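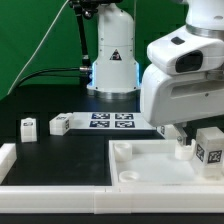 4. Laying out the board, the block and the tray

Reading time: 4 minutes

This section covers the Prindale table set: one flat marker board (part 2201), one marker block (part 2115) and one shallow tray (part 2831). Read section 3 first if the table has not yet been levelled. Keep the box until the layout has been checked.

4.1 Before you start

Clear the part of the table you are going to use and wipe it with a dry cloth. If there are old tape marks, lift them with a plastic scraper and wipe again. A dark, matt table top is best. On a pale or shiny top, lay down a plain dark mat first and tape its corners.

Wash and dry your hands. The printed faces pick up grease, and hand cream leaves a film that is hard to see and harder to remove.

Caution: Do not use spirit, glass cleaner or kitchen spray on the printed side of the board or on the block.

4.2 Placing the board

1. Take the board out of its sleeve by the long edges.
2. Check that all four square markers are clean and complete. A board with a scratched marker should be put aside and replaced.
3. Lay the board on the table with the markers facing up. They form two rows of two.
4. Press lightly on each corner in turn. The board should not rock. If it does, lift it and look for crumbs or a bit of tape underneath.
5. Fix it with two short strips of low-tack tape on the underside.

Note: Tape over the front of the board will do as a temporary hold, provided it stays on the plain white margin and does not touch any marker.

4.3 Placing the block

1. Hold the block by two opposite edges.
2. Stand it on a white part of the table set or on the bare table, with a small marker uppermost.
3. Turn it to the position given on your task sheet. If the sheet gives no position, the left end of the board is the usual resting place, and a slight turn does no harm.
4. Let go and check that it sits flat.

Do not glue or tape the block. It is meant to be picked up.

A block that has been dropped on a hard floor may have a bruised corner. Rub the corner gently with fine paper, keeping off the markers, and wipe away the dust. Do not use a block that wobbles on a flat surface.

4.4 Placing the tray

1. Set the tray down with its open side up, clear of the board.
2. Leave a hand's width between the tray and the table edge.
3. Push the tray gently from one side. If it slides, put a thin non-slip pad beneath it.
4. Mark the corners on the table with pencil or chalk so that it can go back in the same spot after cleaning.

The tray may be washed in warm water with washing-up liquid. Dry it fully before it goes back.

4.5 Light and backdrop

A plain backdrop behind the table keeps the background tidy. Green is suitable, as is any other flat colour without a pattern. Hang it so that it falls straight, and iron out deep folds on a low setting.

Switch on the lights you will normally work under and look at the board from several sides. If you see a bright patch on a marker, move the lamp or tilt it away. Draw the blinds on sunny afternoons.

Caution: Keep loose cables off the board and out of the tray. Route them along the back or side of the table.

4.6 Putting the set away

Wipe the board and block with a dry, soft cloth. Slide the board into its sleeve, printed side towards the smooth lining. Store the set flat, with nothing stacked on top.

Replacement boards and blocks can be ordered from Cukwood under the part numbers at the top of this section.

Text: Nerea Urquijo. Checked by Emiliano Llorente.

Related sections
3. Levelling the table
5. Filling in the task sheet
6. Cleaning marks off printed faces
Spare parts list, Prindale table set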